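Notebook, Garkoris roost site, September
Bat box temperature and occupancy, continued

Start 18:40. Boxes G1 to G3 read out before emergence. G2 logger had a gap overnight again, same connector as last time. Cleaned the contacts and reseated. Sampling interval left at 100 seconds for all three.

Guano trays swapped. G1 tray heavy, G3 light, G2 between the two. Samples labeled and put in the cold box for Omero, who wants them by the end of the month.
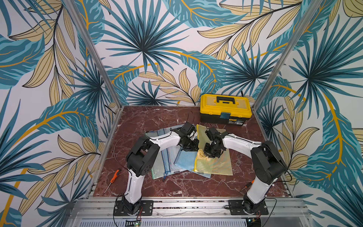
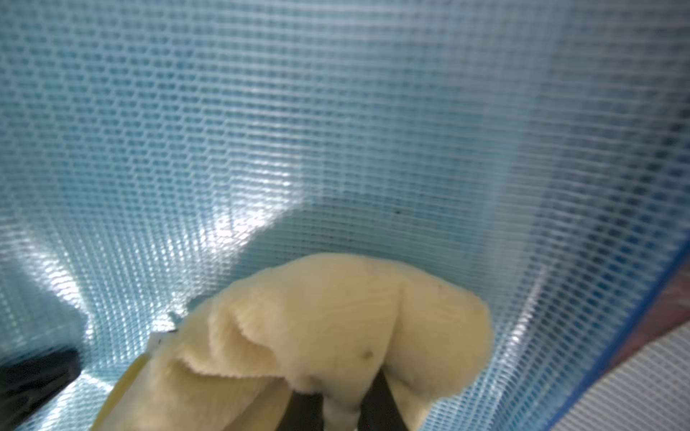
Amnuay Srithong objects to using tray weight as a stand-in for occupancy. A few bats that come back to digest between feeding bouts will drop more than a larger group that stays out until dawn, so G1 being heavy may say more about when they return than how many sleep there. He would trust the emergence count and keep the trays for diet only.

Fair point. Trays are moved to the diet sheet from this entry on. Old tray weights stay in the file but should not be plotted against box temperature.

Emergence count, first bat out 19:22, last at 20:05. Counted from the west bank with the infrared lamp at low setting. Combined total for G1 to G3 was 532, which is high for this late. Some are probably young of the year. No count possible from the Cisitz barn at the same time – only one working detector.

Box temperatures at 15:00, from the loggers: G1 (south face, dark paint) warmest, G3 (north face) coolest. Bats in G1 had shifted down toward the entry slot, same as on hot days in July. In G3 they were packed at the top in one cluster. I read this as them picking a spot along the gradient inside the box, but three boxes is not enough to say so. Grigore Ardeleanu has the spare probes and could fit two per box, top and slot, which would settle whether the gradient is as steep as I assume.

Checked for torpor through the slot camera at 16:10. Two individuals in G3 slow to react to the light. None in G1 or G2.

Problems
G2 connector, see above. Replace it, do not clean it a third time.
Detector drifts low after up to 3 hours on battery. Calls near the bottom of the range may be logged as the wrong species. Recheck the July files from Grecu for the same fault.

Next
Two probes per box if Grigore agrees.
Dawn return count at G1, start 05:15, to test Amnuay's point.
New mesh under G3, the old one sags and the tray misses the left edge.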